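4. Connecting the Soreo Table Lamp to Power

Before you start, read all steps of this section one time. The work takes 11 minutes if the table is already prepared.

1. Put the table near the wall socket. Leave enough space behind it for the cable.
2. Check the label under the lamp foot. The model number must be 1675.
3. Place the power strip in a dry place, where water or drinks can not reach it.
4. Let the cable go down behind the table. It must not be pulled tight.

Note: If your table has a plastic cover, wipe it and let it dry before you put the lamp on it.
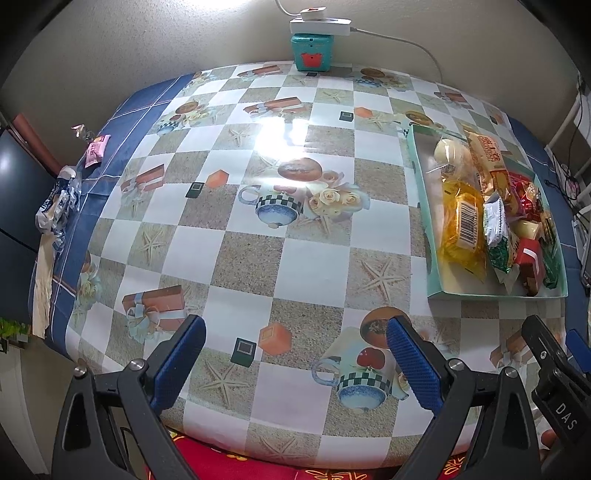 Fig. 4: Power strip at the wall, with long cable going behind the table.

5. Connect the lamp plug to the strip. Push it fully inside.
6. Press the button on the lamp foot one time. The light begins at the warm level (2000 K).
7. Press again to change to the white level (4000 K).

CAUTION: Do not connect a heater or a kettle to the same power strip. Do not cover the strip with cloth or paper.

CAUTION: If the plug becomes hot, switch off the wall socket first and then take out the plug.

If the light does not come on, please try another wall socket. When it is still dark, write to Rekha Rana at the Brakville service desk and tell her the model number and the place of purchase. The lamp should be sent back only after you receive her answer.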